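Repacking Loose Bottles into a Yellow Film Bundle

This procedure covers flip-top squeeze bottles that have come out of their multipack and need to go back into film for storage or shipping. It applies to packs of four. Bottles of 500 ml and 700 ml are handled the same way; the 1000 ml size needs a wider sheet and is covered in the Foststead packing notes.

What you need

A table with a plain top or a mat. Green is easy on the eyes against yellow plastic.
One sheet of yellow film, or the original wrap if it is untorn.
Tape, 2 inches wide.
A dry cloth.

Step 1. Line up the bottles

Lay the bottles on their sides near the middle of the table with all the caps pointing the same way. Close the gaps so the bodies touch. Leave any clear film on the neck and cap in place. Bring in the last bottle by gripping it across the body at the label. Do not lift it by the cap.
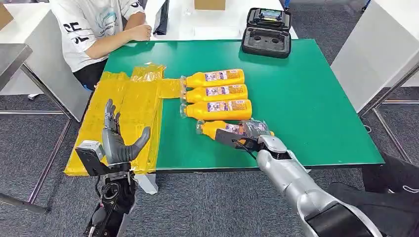 Step 2. Check the caps

Look through the clear plastic at the spout tab. The tab should be folded flat and the ribbed collar below it seated square on the shoulder. Turn the collar clockwise until it stops. Wipe the neck if there is any residue.

Check the label on the same pass. A lifted corner will catch on the film when the bottle slides in, so press it down with the thumb. If it will not stay down, set the bottle aside for relabeling.

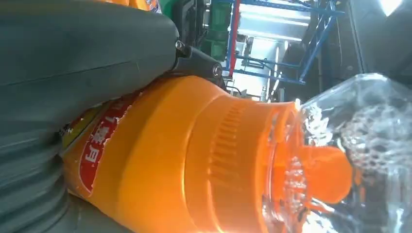

Orange bottle with ribbed collar, its neck in the mouth of a clear plastic bottle. The label is peeling or creased at the edge.

Step 3. Open out the film

Flatten the yellow film at the left side of the table with its loose flap toward the center. Some overhang at the near edge is fine. Place two bottles on the film side by side, caps toward the flap. Keep the other two on the mat, parallel, caps toward the film. 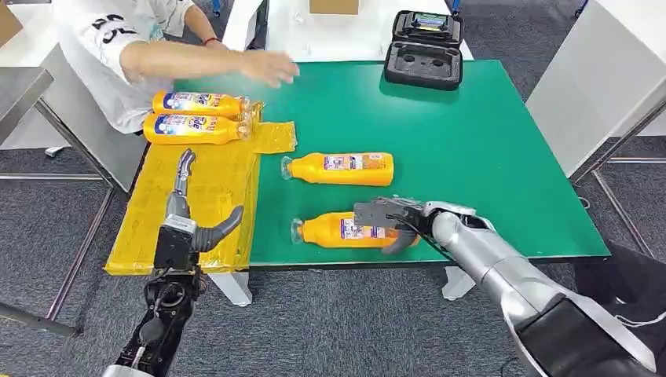

Foststead, November

Revised after comments from Nathalie Li and Brock Chisholm. The earlier version put all four bottles on the film with caps facing one way. The pack came out wedge-shaped and leaned when stacked. Alternating the caps in pairs corrects this.

Step 4. Load the second pair

Move the remaining bottles one at a time. Slide each along the table until the cap reaches the film, then lift the base end and set it down. If a bottle rolls, hold the body and straighten it before loading the next.

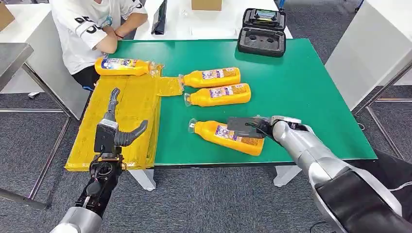
Step 5. Close and tape

Fold the flap over the bottles and pull it snug. Tuck the ends under and run one strip of tape across the seam. Mark the pack with its item code (1494 for the Sirno size) and store it flat, seam down.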